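About Tristance

Tristance is a small robotics workshop in Clarkberg. We teach pairs of robot arms to handle the soft, floppy stuff that machines have always been bad at: cloth, mostly, and anything else that won't hold its shape. Setareh Bagheri and Lanying Li started the company with one bench and a lot of borrowed tools, and there are now 16 of us.

Our open day

Every April we open the doors to the neighborhood, and it's easily our favorite day of the year! Last time 42 people came through, including a whole class from Asholm with their teacher, Anežka Slanina. Visitors go around in small groups (the room gets loud otherwise) and spend most of their time at the benches, asking Tài Cù why the arms move the way they do. He loves this. He'll happily talk about elbows for half an hour.

Each bench has two arms mounted on the front rail, facing a plain white work surface, with purple cables running back along the arms to the boards below. Fabric pieces go on the surface, and there's a yellow bin for them in the corner. Kids tend to head straight for the grippers, and the grown-ups want to know about the wiring.

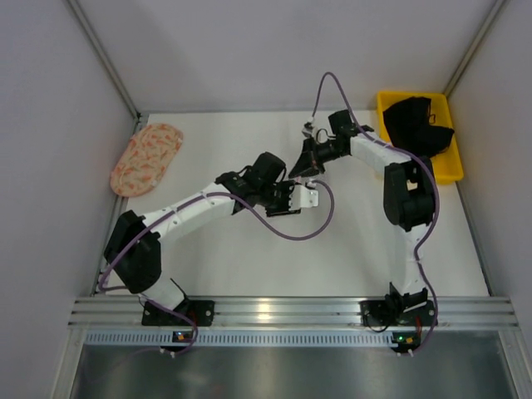 Come and see us

You don't have to wait for April. Cempaka Sutanto runs tours for schools and clubs from our building on Dumlao Street, starting at 3 in the afternoon, and they're free. Bring questions, the odder the better – a boy from Asholm asked whether the arms could tie his shoes, and we've been arguing over it at lunch ever since.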